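Galerie: Runder Tisch Telletti, Oberfläche und Wandanschluss
Stand: 27. August 2025

Die Seite gehört zur Dokumentation der Innenausstattung bei Davivance. Sie behandelt den runden Holztisch der Serie Telletti und die Wand, vor der er steht. Maße beziehen sich auf den eingebauten Zustand, nicht auf das Datenblatt des Lieferanten. Die Datenblattwerte gelten für Tische ohne Filzgleiter und weichen deshalb in der Höhe ab.

Tischhöhe über Fertigfußboden, gemessen an der Plattenoberkante: 657 mm. Der Tisch liegt damit unter der üblichen Esstischhöhe. Das war so bestellt, weil an ihm überwiegend mit aufgelegten Teilen gearbeitet wird und die Griffhöhe maßgeblich ist. Die Platte ist geölt, der Ton honigfarben, die Maserung bleibt sichtbar.

Aufbau der Oberfläche: Zwischenschliff, erster Auftrag Dunerel, Trocknung über Nacht, Feinschliff mit Körnung 600, zweiter Auftrag dünn mit dem Ballen. Überschüssiges Öl wird in Faserrichtung abgenommen. Ein dritter Auftrag wurde an einem Probestück versucht und verworfen. Er brachte mehr Glanz und keine messbar geringere Wasseraufnahme.
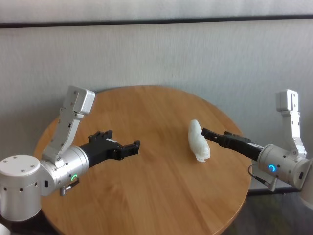 Der Tisch steht mit der Rundung zur Wand. Bei einer runden Platte ergibt sich der kleinste Abstand nur in einem Punkt, zu den Seiten öffnet sich der Spalt rasch. Kleinteile rollen dorthin. Eine Anschlagleiste wurde geprüft, wird aber nicht montiert, da sie beim Abwischen stört und an der Wand eine zusätzliche Fuge erzeugt.

Wandaufbau von unten nach oben: weiße Fläche mit feiner senkrechter Struktur, dunkle waagerechte Leiste, darüber ein hellgraues Feld. Die Struktur nimmt Staub an und wird trocken abgebürstet, immer von oben nach unten. Feuchtes Wischen hinterlässt auf der weißen Fläche Ränder, sobald das Tuch quer zur Struktur geführt wird. Die Leiste wird nebelfeucht abgewischt.

Farbvergleich: Die Platte fällt je nach Beleuchtung und Kameraeinstellung unterschiedlich aus, einmal bräunlicher, einmal mit stärkerem Orangeanteil. Für Nachbestellungen sind Fotos daher nicht geeignet. Maßgeblich ist das Farbmuster im Ordner Oberflächen, Register 2. Das Muster wurde gleichzeitig mit der Platte geölt und liegt seither im Dunkeln, es ist also geringfügig heller als der Tisch. Beim Abgleich an eine verdeckte Stelle der Plattenunterseite halten.

Beständigkeit: Der Abriebversuch mit angefeuchtetem Filz lief über 2.000 Hübe. Danach war der Glanz in der Spur leicht angehoben, Holzfasern standen nicht auf. Gegen stehende Nässe ist die Fläche nur begrenzt beständig. Wasser sofort aufnehmen, Kannen und Gefäße auf Untersetzer stellen. Lösemittelhaltige Reiniger sind ausgeschlossen, ebenso Mikrofasertücher mit Schleifanteil.

Metallkontakt: Auf geölten Flächen können Stahlspäne und feuchte Eisenteile dunkle Flecken verursachen. Späne absaugen, nicht mit der Hand abstreifen. Einzelne Flecken lassen sich mit dem Feinschliffpapier lokal ausschleifen und nachölen, der Übergang bleibt für einige Wochen erkennbar. 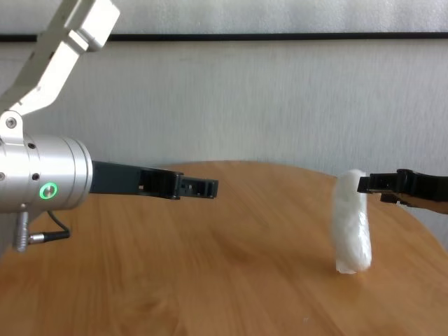

Mac Mathúna merkt zur Pflegeanweisung an, dass das Nachölen in Faserrichtung bei einer runden Platte am Rand schwierig sei: Dort laufe das Hirnholz offen aus und ziehe deutlich mehr Öl als die Fläche. Man solle die Kante zuerst behandeln, zehn Minuten warten und erst danach die Fläche ziehen, sonst bleibe am Umfang ein dunklerer Kranz stehen. Außerdem fehle ein Hinweis zur Entsorgung der Lappen.

Beides ist übernommen. Die Reihenfolge lautet jetzt Kante, Pause, Fläche. Ölgetränkte Lappen können sich selbst entzünden und sind ausgebreitet im Freien zu trocknen oder in einem dicht schließenden Metallbehälter mit Wasser zu sammeln.

Pflegeintervall: einmal jährlich, nächster Termin Dezember. Die Platte muss dafür vollständig abgeräumt und 24 Stunden frei gehalten werden. Raumtemperatur während der Trocknung nicht unter 18 °C, Fenster gekippt. Nach der Pflege die Höhe an vier Stellen des Umfangs nachmessen und die Filzgleiter bei Bedarf ersetzen.

Offen: Ersatzgleiter in passender Stärke, Angebot liegt noch nicht vor.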